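Trucos de taller: cómo enseñar a un brazo pequeño a dejar una gasa junto a una taza (y medirlo bien)

Por Mirela Pimentel

Los que seguís esta página desde hace tiempo ya sabéis que me paso media vida entre bayetas, tornillos y cables. Esta entrega va de brazos impresos, y llega con resultados, que son lo que más me ha pedido la gente que escribe. Desde marzo repetimos en el taller una tarea pequeñísima con un brazo de sobremesa: coger una pieza blanda de la superficie y llevarla hasta una taza. El método se llama aprendizaje por imitación. Una persona guía el brazo muchas veces, se graba todo, se entrena un modelo con esas grabaciones y luego el modelo lo intenta solo. Contado así parece cosa de una tarde. ¡Qué va! Pero se aprende una barbaridad por el camino, y muchos de los trucos son de cocina y de trastero, de los que puede usar cualquiera con una mesa y un poco de paciencia.

Lo que medimos

Grabamos 60 demostraciones guiadas a mano por dos personas, So-yul Chae y yo. Con ellas entrenamos dos versiones del modelo. La primera usaba todas las demostraciones tal como salieron. La segunda usaba las mismas, pero recortadas: quitamos los segundos muertos del principio y del final, esos en los que quien guía se coloca bien en la silla o mira si el programa está grabando. La versión recortada acertó en el 73 por ciento de los intentos. La otra se quedaba plantada al principio tantas veces que dejamos de apuntarla a mitad de la ronda, así que no os doy una cifra que no tengo.

A mí me parece un resultado precioso por lo barato que sale. No hay que comprar nada. El modelo imita lo que ve, y si ve a una persona dudando, aprende a dudar con una fidelidad admirable. Simone Aguiar, que repasó los recortes conmigo, propuso dejar medio segundo de quietud al final para que el brazo aprendiera también a parar, y eso se ha quedado en la receta.

La superficie de trabajo

Para estas pruebas uso un tablero negro brillante sobre la mesa blanca. El contraste con los objetos claros es estupendo y se limpia en un momento, pero el brillo da guerra. Cualquier foco se convierte en una mancha blanca que al modelo le puede parecer un objeto más, sobre todo cuando lo que tiene que buscar también es blanco.

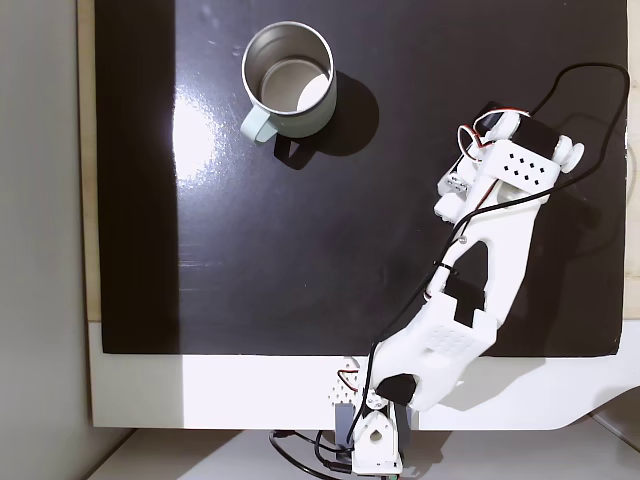

La taza verde menta sobre el tablero negro, con el reflejo de la luz a su izquierda.

Lo que hago con los brillos, por orden de pereza:

Mover la lámpara antes que la cámara. Si mueves la cámara cambias todo lo demás y las demostraciones viejas dejan de parecerse a las nuevas.

Poner papel vegetal de repostería delante del foco, con pinzas de la ropa y a buena distancia de la bombilla. Solo con bombillas LED, por favor, que las otras se calientan mucho.

Si el reflejo no se va, dejarlo siempre en el mismo sitio. Un reflejo quieto se aprende. Uno que cambia entre la mañana y la tarde te estropea la prueba, y te pasas la merienda buscando el fallo en el programa.

Para limpiar, paño de microfibra apenas humedecido con agua y una gota de lavavajillas, y después otro seco. Nada de estropajo ni de polvos, porque las rayas del acabado brillante ya no salen. El polvo se nota muchísimo en negro, así que paso el paño antes de cada tanda, y nunca en mitad de una.

La taza y su asa

Elegid una taza que pese un poco y que no ruede si el brazo la roza. Las metálicas aguantan bien los golpes y no dejan cristales por el suelo, aunque por dentro brillan lo suyo. Lo que más nos costó decidir fue el asa. En las primeras demostraciones la dejábamos de cualquier manera, y el modelo se hacía un lío. Valdir Siqueira era partidario de fijarla siempre igual; yo quería variarla para que aprendiera más. Al final probamos primero lo de Valdir y funcionó tan bien que todavía no he tenido ocasión de llevarle la contraria como es debido.

Si queréis repetir la posición, nada de rotulador sobre el tablero. Recortad una plantilla de cartón fino con el hueco de la taza y una muesca para el asa, apoyadla contra el borde, colocad la taza y retirad la plantilla antes de grabar. La mía es de una caja de cereales y lleva en servicio desde el principio.

Cables: el capítulo que todo el mundo se salta

Me encanta este tema, lo confieso. Un cable mal llevado tira de la muñeca, cambia la fuerza que hace el motor y mete en los datos un ruidito que luego no hay quien explique. Graziella Cattaneo encontró uno de esos fallos mirando las gráficas de posición: cada vez que el brazo se estiraba, el último tramo llegaba con retraso. Era el cable, tirante como cuerda de tender. 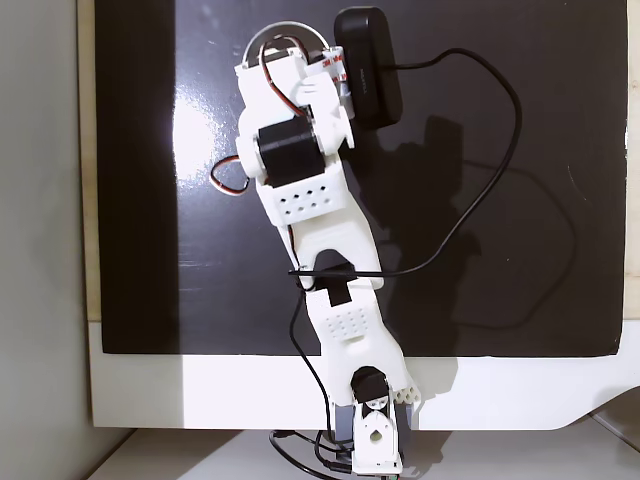
El retraso de la muñeca se arregla casi siempre dando holgura donde el brazo se dobla y quitándola donde no hace falta. Yo estiro el brazo del todo con la corriente quitada, paso el cable, y solo entonces lo sujeto. Fijaos en la curva ancha que hace el cable negro por la derecha antes de volver a cruzar el brazo a la altura del codo: un bucle así deja margen, y a cambio ocupa sitio sobre el tablero y proyecta sombra. Por eso conviene comprobar por dónde pasa en cada postura extrema y procurar que no barra los objetos. Los cables de los servos, que son finos, los dejo con su vueltecita y los reviso con el dedo cada pocas tandas, buscando roces.

Más cosas de cables que me han ahorrado disgustos:

Las bridas, flojas. Si el cable no se desliza un poco por dentro cuando tiras con dos dedos, está demasiado apretada.

Las puntas de las bridas se cortan a ras con un cortaúñas viejo. Las mías muchas veces se quedan sin cortar, y luego me araño.

Las tiras de velcro de los manojos de puerros, bien lavadas, sirven de maravilla para los cables gordos de la base.

Cada cable, con su etiqueta en los dos extremos. Cinta de carrocero y lápiz, que la tinta se corre.

La pieza blanda

Empezamos con un cubo de plástico y era demasiado fácil: se coge por cualquier lado y siempre pesa igual. La gasa o el algodón son otra historia. Se aplastan, se deshilachan, se quedan pegados a la pinza y cada vez tienen una forma un poco distinta. Para un modelo pequeño es un ejercicio buenísimo, y para quien guía el brazo también, porque enseguida se aprende a no apretar de más.

Os cuento cómo las preparo. Doblo la gasa en rectángulo y la prenso un rato bajo un libro pesado para que mantenga la forma. No la coso ni la pego, que entonces se vuelve rígida y perdemos la gracia. Tengo un bote con varias preparadas y las voy rotando. Cuando una empieza a soltar pelusa la paso a la caja de la limpieza, donde le espera una segunda vida quitando polvo de ventiladores. Las pelusas sobre negro cuentan como objeto, o al menos el modelo a veces se comporta como si contaran.

Las puntas de la pinza también tienen su truco. Si son impresas y han quedado ásperas, la gasa se engancha al soltar. Una lija de grano fino con agua, unas pasadas suaves, y a secar. Lijad por igual los dos lados o la pinza cerrará torcida.

Colocar la pieza sin hacer trampas

Este es el consejo de método que más me importa. Al principio, sin darnos cuenta, poníamos la pieza donde sabíamos que el brazo acertaba. La mano se va sola. Para evitarlo, una persona coloca y otra lanza el intento, y quien coloca no ve los resultados hasta el final. Las posiciones las saco de un tarro con papelitos doblados, cada uno con una casilla de una cuadrícula que solo existe en la plantilla de cartón.

También apuntamos los fallos con palabras, en una libreta: «la roza y la empuja», «la coge y la suelta antes», «se queda mirando». Con esas notas vimos que casi todos los fallos de la versión recortada caían en las posiciones más cercanas a la base, donde el brazo tiene que encogerse mucho y la gente que guía va más despacio. Grabar más demostraciones justo ahí es lo siguiente que vamos a hacer. ¡Qué ganas!

Dejad sitio libre entre la pieza y la taza. Si están muy juntas no sabréis si el brazo la ha llevado o si la ha arrastrado hasta allí de casualidad, y ese intento habría que tirarlo. 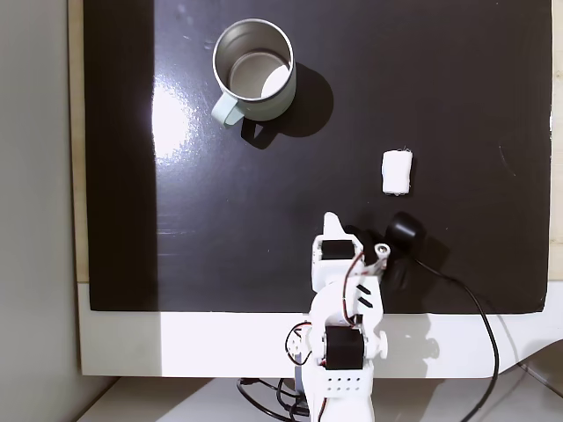

Preguntas que me han llegado

¿Cuántas demostraciones hacen falta para empezar? Con nuestras 60 ya se ve si la cosa va o no va. Yo prefiero pocas y limpias. Si una sale mal, se borra en el momento, sin pena.

¿Puede guiarlas una sola persona? Puede, y saldrá un modelo con sus manías. Con dos estilos distintos el nuestro se mueve con más soltura, aunque eso es impresión mía y no lo he medido por separado.

¿Hay que apagar el brazo entre tandas? Si notáis los servos calientes al tacto, sí, y a tomar un café. Un motor recalentado responde de otra manera y los datos de la última tanda no se parecerán a los de la primera.

¿Y si tengo una mesa clara? Pues objetos oscuros y a probar. Nos escribió una lectora de Devon que lo hace con una bandeja de horno vieja puesta del revés y botones de abrigo, y me dejó con unas ganas tremendas de copiarla.

¿Qué se guarda al terminar? Las grabaciones enteras, sin recortar, en un disco aparte, y los recortes en otra carpeta. Si dentro de un mes se os ocurre cortar de otra manera, las originales siguen ahí. Poned en la misma carpeta una foto de la mesa y la libreta de fallos escaneada.

Para la próxima entrega estoy lijando un segundo juego de puntas y quiero probar por fin lo de girar el asa. Si alguien ya lo ha hecho, que me cuente con qué taza y cuántos intentos.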